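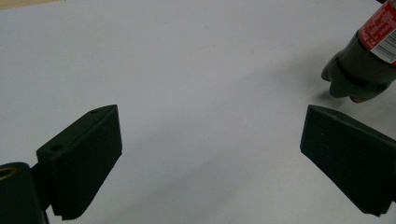

Takács Seed Testing is recruiting a seed analyst (purity and germination) for its Hencombe laboratory. The post covers the working sample from receipt to signed report, for grasses, small-grain cereals and forage legumes. Most of the day is spent seated, separating pure seed from other crop seed, weed seed and inert matter by eye and under low magnification. The preferred surface for hand separation is the one shown, a flat, pale gray-white top under even light, against which dark weed seed and soil particles stand out. White clover and the paler fescues are worked on a dark blotter laid over it. Applicants should be comfortable with this kind of close work for long periods.

The post is full time and permanent, reporting to Attila Csonka, laboratory manager. The laboratory received 934 samples last season, with the heaviest intake between August and October. Leave during those months is limited to one week and must be agreed by the end of June.

Duties

Divide submitted samples to working weight using the riffle or centrifugal divider, and record the method used.
Carry out purity separations and weigh each fraction to the required number of decimal places.
Identify other seed to species where possible, using the reference collection and keys.
Plant, count and evaluate germination tests. Seedlings are classed as normal or abnormal at first and final count, with hard, fresh and dead seed recorded separately at final count.
Carry out tetrazolium tests on request, after training.
Enter results in Jaron, the laboratory's sample database, and file the paper bench cards.
Check dividers and balances against the daily schedule and report drift before further samples are weighed.
Maintain the reference collection, currently 112 species, including replacement of faded or insect-damaged vials.

Required

An associate degree in agronomy, botany, horticulture or a related field, or 2 years of work in a seed, grain or plant pathology laboratory.
Ability to tell apart small seeds by shape, surface texture and color. A short practical test is given at interview.
Legible handwriting. Bench cards are completed by hand and kept with the retained sample.
Basic arithmetic, including tolerances between replicates.

Preferred

Experience with ryegrass and fescue mixtures, or with chaffy grasses and use of the blower.
Working knowledge of dormancy-breaking methods (prechill, potassium nitrate, light).
A driver's license. Samples are collected from the Sturkside warehouse when the regular carrier does not run.

Hours and conditions

Core hours are 8:00 a.m. to 4:30 p.m., with a half-hour lunch. Final counts that fall on a weekend are shared by rotation and paid at the overtime rate. The purity room is kept at low humidity and is quiet. Dust masks are supplied for work at the dividers. Treated seed is handled with gloves in a separate room with extraction. Applicants with a known sensitivity to grain dust should mention it when applying so that a suitable mask can be fitted.

New analysts work under supervision until their results on check samples fall within tolerance. Tamás Lakatos, senior analyst, runs the training and sets the check samples.

How to apply

Send a resume, a cover letter of no more than one page and the names of two referees to the laboratory office at Hencombe, quoting reference 73. State which crop groups you have worked with and in what capacity. Interviews will be held in Hencombe and take half a day, including the practical test. Bring reading glasses if you use them. A stereo microscope and forceps are provided, though candidates may use their own forceps.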